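FOR IMMEDIATE RELEASE
10 November 2023

# Kamerow changes pack sizes and colour matching for its construction brick range

**Skotness** - Kamerow, the supplier of plastic building bricks to schools and nurseries, will replace its present range of mixed boxes with single-colour refill packs from March. The change applies to all orders placed through the Skotness warehouse and its distributor Brekke.

Refill packs will be sold in two sizes, 55 and 80 bricks. The mixed box, which holds bricks in several colours, will remain on sale until present stock has been used up. Part numbers for the mixed box will then be withdrawn and will not be used again.

The first colour to be released is orange. Others will follow in the order set out in the trade price list, which is sent to account holders on request.

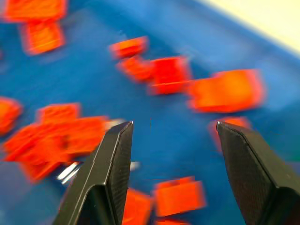
*Orange bricks in a blue tray.*

The decision follows a review of reorder records by Gunnel Hovland, product manager at Kamerow. The review covered 2176 school orders and found that most repeat customers wanted to replace bricks of one or two colours only.

"A school that has lost its orange bricks has had to buy a full mixed box to replace them," said Hovland. "The remaining colours go into a cupboard. The refill pack deals with that, and it takes up less shelf space at our end as well."

Bricks in the refill packs have the same dimensions as those in the mixed box and will fit bricks bought earlier. Colour is checked against a reference plate at the start of each production run - a step that was previously carried out once a week. Slight differences in shade between new bricks and heavily used ones should still be expected. 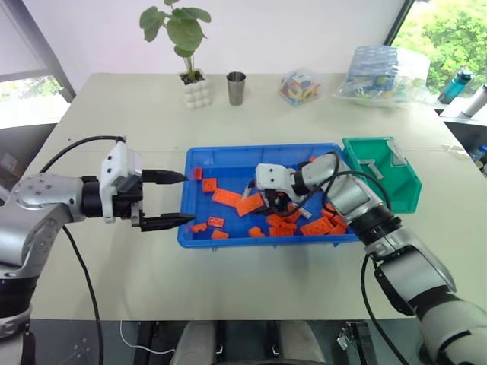 **ORDERING AND DELIVERY**

Refill packs are shipped in cartons of 16. Part cartons can be ordered through Brekke, subject to a handling charge. Delivery times are unchanged.

Customers with standing orders for mixed boxes do not need to cancel them. Ebbe Kristiansen, who manages school accounts, will write to each account holder with a proposed replacement order. Where no reply is received, the standing order will lapse when the mixed box is withdrawn.

Trays, lids and labels are sold separately, and their prices do not change. Packs may be returned unopened under the usual terms. Opened packs can be exchanged only where the colour supplied differs from the colour ordered.

**Trade enquiries:** Ebbe Kristiansen, School Accounts, Kamerow, Skotness

**Press enquiries:** Malou Blöndal, Press Office, Kamerow, Skotness

ENDS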